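The delivery robot that wouldn't leave the curb

Trondier's sidewalk robot had one job in May. Leave the plaza, cross the street, reach the bollards on the other side. It failed 13 times out of 30, all of it in simulation, and the worst failures looked like nothing at all. It just stopped.
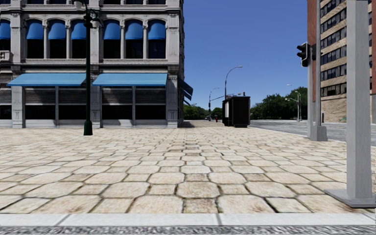

3 min read

Adhiambo Lema runs the test desk at Clarberg. She blamed the paving first. Dark joints, stains, lots of pattern — plenty to confuse a planner called Yao that was trained on plain concrete. So her team swapped the stones for flat gray. Same result. A week gone.

"We were looking at the ground it liked," she says. "It drove the plaza fine."

The trouble was at the edge. Yao was reading long shadows as drops, and one drop next to a curb was enough to trip the safety stop. Fair enough, on a sidewalk. But the check kept running after the robot rolled off the curb, and in seven runs it froze on the crosswalk stripes with a shadow lying over them.

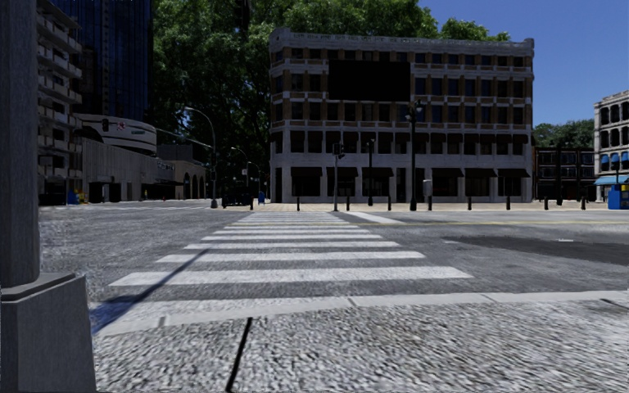 Safety

A robot parked in a live lane for 35 seconds is a hazard, even a small one. Ledance, which supplies the stop logic, had set it to wait for a human to clear it. No timeout, no retreat to the curb. Lema filed it as a blocker teh same afternoon.

The fix splits the check in two. Before the curb, stop and wait. After it, keep going or back out, and slow down either way. Street trials are on hold till the new version gets through 15 clean crossings at low sun. Last count she gave me was nine.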